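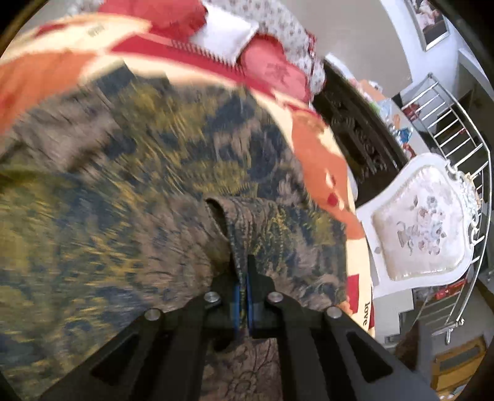 *Patterned cloth in navy, olive and mustard, laid out on a bed.*

Clothing swap is back in April – and it's bigger. Last time 199 people came through the doors at the Grudero hall and took home 2,107 items. Organizer Yaryna Sirko wants more shirts, less denim. "We had jeans up to the ceiling," she said.

Rules same as before. Clean, buttons on, no underwear. Limit of 24 pieces per person, drop-off from 9 a.m. at the side door on the parking lot.
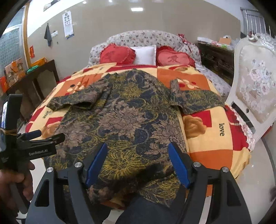 **Zakhar Melnychuk**, local news reporter

Short sleeves and prints go fastest, says Sirko. Florals especialy. Kids' coats too, any size.

Anything left at 4 p.m. goes to the Brevia thrift store. Hangers wanted – Ivan Demchenko is collecting them at the front desk, plastic or wire. Entry free, coffee is a dollar. Bring you own bags.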